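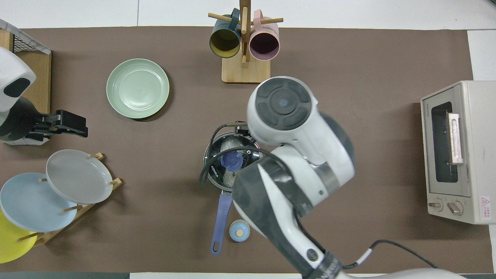 The kitchen table at Ullham, both arms over the mat. The saucepan is in the middle, with its glass lid inside.

Kitchen table recordings

Welcome to our gallery page. Our group collects examples for a learning system which should one day help with simple kitchen work. A person guides the two arms by hand controls, the system records the movement, and later it learns from many such recordings. I was asked to put some notes here for colleagues in Trerholm and for students who want to join us in April.

One recording we call an episode. It has one task and one sentence which says the task in everyday words, for example "put the green plate in the rack". We now have 886 episodes which passed the check. No episode may be longer than 30 seconds, otherwise we stop it and start again.

More about this table

The plates. The rack has a gray, a blue and a yellow plate standing in it, and the mint-green one lies flat on the mat. A flat plate is the harder case for a gripper, because the fingers must come under the rim. We record it from both sides of the mat.

The mugs. They hang on the wooden mug tree, one teal with yellow inside, one pink. The task is to lift the mug a little before pulling it away from the peg. New operators often pull too early – then the whole tree moves, and we mark the episode as failed. We keep the failed ones too, in a separate folder.

The saucepan. The long purple handle points to the near edge of the mat. For each new group of episodes we turn the handle to another direction, so that the system does not learn only one. The lid has a blue knob and is a task of its own.

The toaster oven. It stands on the right side, with a pink door handle. Opening the door is planned for the next round, together with the Hallum group.

How we work

One operator records for one hour and then takes a break. After 6 episodes the objects get new places. The second person writes the task sentence and checks the video.

Questions about the recordings please send to Solange Simard. The task list is kept in the Reuter room, next to the door.

Page updated Monday, November 14, 2022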